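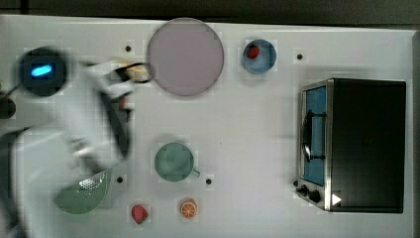 Grant Reports: Humanities and Schools

Progress Report to the Mateos Fund
Project: The Medieval Town in the Middle School Classroom
Submitted by Yesenia Bermúdez, Project Director, Kendard History Center
11/01/2022

The Center is pleased to report on the first stage of the project. The unit on guilds and town charters is complete and has been in use since September in the Rosance and Justunard school districts. A total of 541 students are enrolled in participating classes.

The source reader contains short passages from charters, apprentice contracts and market rules, each with a glossary. Following comments from teachers, the passage on weights and measures was shortened and a map of trade routes in the Baltic was added. The first printing of 500 copies has been delivered. A further 200 copies are on order for Justunard, where two schools joined after the original count was made.

Students took a short test before beginning the unit. Of the 232 tests scored to date, most showed some knowledge of knights and castles but little of how townspeople earned a living or governed themselves. The closing test will be given when classes finish the unit, and both sets of results will appear in the next report.

Work on the second unit, covering town walls, fairs and the wool trade, is behind schedule. Permission to reprint two translations is still pending. The Center requests that the due date for this unit be moved to the end of the spring term. No change to the budget is requested.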